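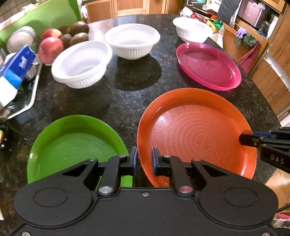
Oi-ling Lo wants to know whether the Rellus handheld kit is worth it for somebody who has never recorded a single demonstration. My answer is yes, and I've got a whole thread of reasons, so get comfortable!

Rellus is the rental service, by the way. They send you a pair of handheld grippers in a hard case, you do your chores with them, you upload, and the Grivent software turns the recordings into something you can train an arm on. I've had the kit since November and I'm still finding things to like.

Setup first. The quick start card says 15 minutes and I believed it, and then I spent longer than that looking for the pairing menu (it's under Storage, of all places). Once you know, you know. Second time I was going before my coffee was done.

The grip feel is lovely. Light squeeze, light pinch. Hard squeeze and it really holds on. My hands got tired after a long evening, mostly the thumbs – smaller hands may want the short trigger, which you have to ask for.

Wai-kit Fu asked about the upload limit. The basic plan gives you 200 episodes a month. I thought I'd never get near it and I was out before the month ended, mostly thanks to retakes. Unused ones don't roll over, which I'd love to see them change.

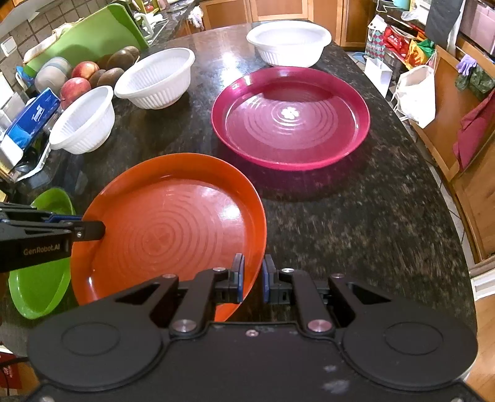 Two-handed tasks are where this service won me over. Grivent lines up the left and right recordings for you, and on my old setup that was a whole evening of nudging timestamps. It matters most when both grippers are on the same object, like the orange plate with one set of fingers pinching the near edge and another jaw at the left rim. If the two sides drift even a little, the arm learns nonsense. Mine have stayed together on every episode I've checked so far.

Stuff I'd fix: the review player has 4 playback speeds and none of them is slow enough for me. Also the labeling screen forgets your last task name every single time. I type "stack plates" in my sleep now.

Ka-ming Hung, yes, shiny dishes are fine to record. Polished counters too. I do flag the episodes with strong glare so I can compare training runs with and without them – will post when I have something.

Support is great. Arwel Bellis answered my question about firmware at 9 at night and sent a fix the next morning. Next up for me is cutlery. Forks scare me a bit but I can't wait!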